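Open Day Gallery: Kitchen Manipulation in Simulation

Cedis opened its simulation lab to visitors on June 8, 2023. The morning was given over to conveyor cells and the afternoon to household tasks, run in the Brirov kitchen model and shown on the large display in the upstairs meeting room. Kai Strobel operated the station and took questions between runs. The gallery covers the afternoon session only.

The kitchen model has been in use since October of last year. It contains a built-in microwave over a wall oven, a refrigerator, base and wall cabinets, and wood-tone counters. Doors and drawers are modeled as jointed parts with friction and hard stops, so a handle pulled off axis resists as it should. Cabinet layout and surface finishes can be changed from a configuration file. The layout was held fixed for the demonstration.

1. Wrist view

The policy receives several camera streams. The one at the gripper is the least informative for navigation and the most useful for the last few inches of an approach. Both fingers stay in view at the bottom, with their lighter pads, and the wood surface and an appliance front lie beyond them.

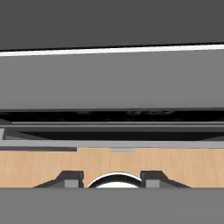
Haberkorn wrote in afterward that a wrist stream this plain would worry him on real hardware, where glare on a gray panel can shift from one hour to the next, and asked whether lighting had been varied in training. It had. The training set used 200 lighting setups, and the demonstration used one that had been held out.

2. Microwave task

The task family shown after the break covers placing an object in the microwave, taking it out, and operating the door. Episodes are capped at 2000 control steps. Visitors asked most often about the door, which is harder than it looks: the arm has to keep its own links out of the door's swing while the gripper works near the cavity. Contact between the arm and the door is logged and counted against the episode, even when the object ends up in the right place. 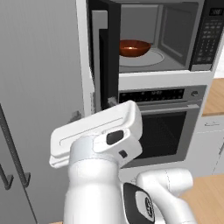
Gripper in front of the wall oven, microwave door open, bowl on the turntable.

Object placement is scored from the simulator state and does not depend on any camera. A bowl counts as placed when it rests on the turntable and its speed has dropped below a set limit.

3. Counter and controls

A second group of questions concerned reach. The arm's base position is set before each episode, and a poor choice puts either the microwave or the right-hand counter at the end of its range. Jokel, the planner used at the station, checked 3250 candidate positions for this layout and kept 1103 of them. Strobel showed the resulting map on a side screen. Most of the rejected positions failed on elbow clearance.

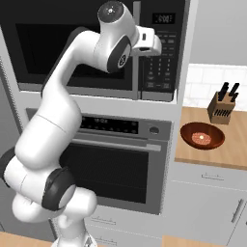 Arm at the microwave, with bowl and knife block on the counter to the right.

Configuration files for the afternoon session can be requested from the lab office. The conveyor cell pictures are in a separate gallery.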